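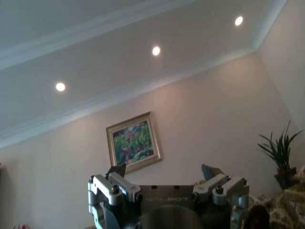
Urszula Marciniak: check the driver before you touch the fittings. If all three recessed lights dim and recover together, a single lamp is not the fault.

Question (2 July 2022)
Three downlights in a tray ceiling, one switch. Since February they drop in brightness after 90 minutes. I replaced one lamp with a Mellance – no change. Is it the dimmer?

2 replies

Urszula Marciniak
As above. Also read the minimum load on the dimmer plate. Three LED lamps at 6 W give 18 W, and many older dimmers want more. Isolate at the consumer unit first.

Hayat22
had same, swapped dimmer, fine now. dont paint over the trims

Viewed 3,463 times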